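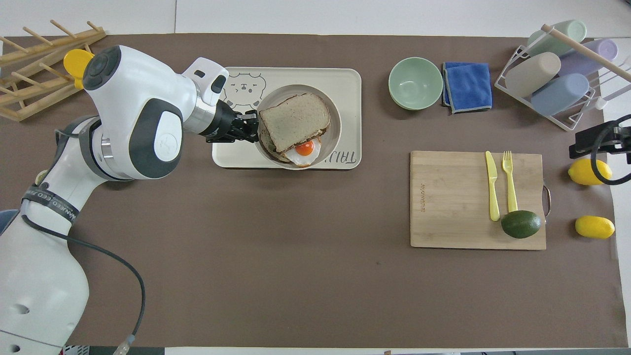 Quiénes somos

Tiempo de lectura: 5 minutos

Pruvivus es un laboratorio de ensayo independiente dedicado a una pregunta concreta: qué tareas domésticas y de taller puede realizar hoy una máquina sin ayuda, con qué frecuencia falla y qué ocurre cuando falla. No fabricamos robots ni los vendemos. Medimos los de otros, con un protocolo propio, y entregamos los resultados a quien encarga el ensayo.

Trabajamos para fabricantes de brazos y pinzas, para integradores y para empresas que están valorando la compra de un equipo. El encargo más frecuente procede de este último grupo. Suele llegar después de una demostración comercial convincente y antes de firmar el pedido.

Qué medimos

Una tarea, en nuestro vocabulario, es una secuencia con un estado inicial definido, un estado final verificable y un tiempo máximo. «Recoger la cocina» no es una tarea. «Trasladar un cuenco con su contenido desde la bandeja hasta la tabla, sin volcarlo» sí lo es. Buena parte de las discrepancias entre lo que anuncia un folleto y lo que observa un cliente se explica por esta diferencia de definición.

El catálogo actual contiene 18 tareas, repartidas entre cocina, ropa, almacén y banco de montaje. Cada una se ejecuta 1000 veces por equipo evaluado, con variaciones controladas en la posición de los objetos, la iluminación y el orden de los pasos. Se registran el resultado, la duración, la fuerza de contacto máxima y el número de intervenciones humanas. Una ejecución en la que un técnico toca un objeto se contabiliza como fallo, aunque el robot termine después el trabajo.

No publicamos una puntuación única. Un porcentaje global oculta el dato que necesita el comprador, que es la distribución de los fallos. Un brazo que acierta casi siempre pero rompe un vaso cuando se equivoca no es equivalente a otro que se detiene y avisa.

La mesa de cocina

La familia de tareas que más trabajo nos ha dado es la de cocina. El montaje de referencia es una superficie blanca cubierta en su mayor parte con papel marrón, sobre la que se disponen una bandeja, cuencos, una tabla de bambú, cubiertos de plástico, escurridores, una bayeta y alimentos. El brazo entra por un lateral y opera con una pinza de dos dedos.

El caso del sándwich ilustra bien la dificultad. Una rebanada de pan integral apoyada sobre un huevo frito, todo dentro de un cuenco de paredes curvas, es un objeto compuesto: las dos piezas no están unidas, tienen rigideces distintas y resbalan una sobre otra. La pinza debe introducirse entre la pared del cuenco y el pan, ejercer fuerza suficiente para sujetar y no tanta como para deformar. Si cierra poco, sube la rebanada y el huevo se queda. Si cierra demasiado, la yema sale por el borde. Una persona resuelve esto con la yema de los dedos y sin pensarlo; un dispositivo de dos dedos dispone de un solo grado de libertad para el agarre y, en la mayoría de los equipos que recibimos, de una medida de fuerza bastante pobre.

Otros objetos presentan problemas de naturaleza distinta. Un aguacate o un limón son rígidos, pero ruedan. Un tenedor de plástico tumbado sobre una tabla ofrece muy poca altura libre, y los dedos tienden a golpear la madera antes de alcanzar el mango. Un vaso acostado en un escurridor obliga a elegir entre sujetarlo por el borde o por el cuerpo, y esa elección condiciona si después se podrá poner en pie. Una bayeta doblada no conserva su geometría desde que se toca.

¿Están preparadas las máquinas?

Es la pregunta con la que empieza casi toda conversación con un cliente nuevo. La respuesta depende de la tarea, y conviene darla por partes.

Coger y depositar objetos rígidos de forma conocida, sobre una superficie despejada, está resuelto a efectos prácticos. También lo está una parte considerable de la alimentación de máquinas en taller, siempre que las piezas lleguen orientadas.

Los objetos rígidos en posiciones imprevistas se encuentran en una zona intermedia. Los controladores aprendidos a partir de demostraciones han mejorado mucho en este apartado, pero su comportamiento se degrada con cambios que a una persona le parecen irrelevantes: otro color de mesa, una sombra, un cuenco más profundo.

Los objetos blandos, compuestos o contenidos en otros siguen siendo difíciles. Se consiguen ejecuciones correctas, a veces muy limpias. Lo que todavía no hemos visto en nuestro laboratorio es un equipo que las repita durante una jornada completa sin supervisión — y una jornada completa es el requisito mínimo de cualquier cocina profesional.

Queda la velocidad. Un robot que tarda varios minutos en vaciar un escurridor puede ser aceptable en una vivienda durante la noche. En una línea de emplatado no lo es. Por eso todos nuestros informes incluyen el tiempo junto al acierto, en la misma tabla.

Origen y método

El laboratorio nació como un servicio interno de Itow, una ingeniería de automatización que necesitaba comparar pinzas antes de recomendarlas. El protocolo se redactó para uso propio y se separó de la empresa matriz cuando empezaron a solicitarlo terceros. Itow no participa hoy en la selección de equipos ni tiene acceso previo a los resultados.

El registro de ensayos se gestiona con Taker, una herramienta desarrollada aquí que sincroniza vídeo, posición articular y anotaciones del técnico. La biblioteca de fallos clasificados reúne en este momento 2503 entradas. Se consulta antes de diseñar cada tarea nueva, y los clientes con contrato anual pueden acceder a ella completa.

Los ensayos de taller se realizan en la nave Tikkanen, donde hay espacio para celdas cerradas y suelo preparado para bases móviles. Los de cocina y ropa se hacen en la sede principal.

Qué no hacemos

No certificamos seguridad de producto. No ajustamos el controlador del cliente durante un ensayo; si el fabricante desea modificarlo, el recuento vuelve a cero. No aceptamos equipos cedidos a cambio de publicidad. Tampoco evaluamos prototipos teleoperados como si fueran autónomos, aunque sí ofrecemos una modalidad específica para teleoperación, con informe aparte.

Cómo encargar un ensayo

La solicitud debe indicar el modelo de brazo, el efector final, la versión del software y las tareas del catálogo que se quieren evaluar. Si la tarea no figura en el catálogo, la definimos con el cliente antes de presupuestar. El calendario se cierra por trimestres; las solicitudes para verano se admiten hasta mayo.

Utilizamos cookies propias y de terceros para analizar el uso de esta web. Puede aceptarlas, rechazarlas o configurar sus preferencias.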